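Bon, je me lance dans un petit fil sur un sujet minuscule qui m'occupe depuis le mois d'août : mon tapis de souris. Prenez un thé, je vais être un peu longue — vous me connaissez.

Tout est parti d'une douleur au poignet droit. Rien de grave, mais le soir je n'arrivais plus à ouvrir un bocal. Natnael Nigatu, mon collègue de bureau, m'a prêté son vieux tapis avec repose-poignet et au bout de 3 jours je ne voulais plus le lui rendre.

Du coup j'ai cherché le mien. J'ai hésité avec un modèle Velter, très sérieux, gris souris (forcément), et puis j'ai craqué pour un blanc tout rond avec des petits dessins d'animaux. J'ai passé l'âge, oui, et alors ?
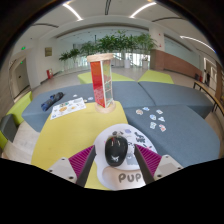

L'autre chose que je voulais vous raconter, c'est que je ne travaille presque plus à mon bureau. Je me suis installée sur les assises du coin salon, la jaune moutarde et la bleu-gris, avec l'ordi sur les genoux et la souris à côté de moi. Le tapis tient très bien à cheval sur les deux, je n'aurais pas parié là-dessus !

Pour la souris, j'ai gardé ma noire toute brillante. Elle prend les traces de doigts comme pas possible, je l'essuie avec le chiffon à lunettes, mais j'aime sa forme d'œuf et je la connais par cœur.

Le repose-poignet clair, par contre, va me demander du soin. Nahom Demissie me conseille un coton humide avec une goutte de savon, sans frotter sur les lettres. Si vous avez mieux, je prends — surtout pour les taches de café, je me connais aussi.

Et le poignet, donc ? Beaucoup mieux, merci. Je fais quand même une pause toutes les heures et je secoue les mains comme un canard qui sort de l'eau.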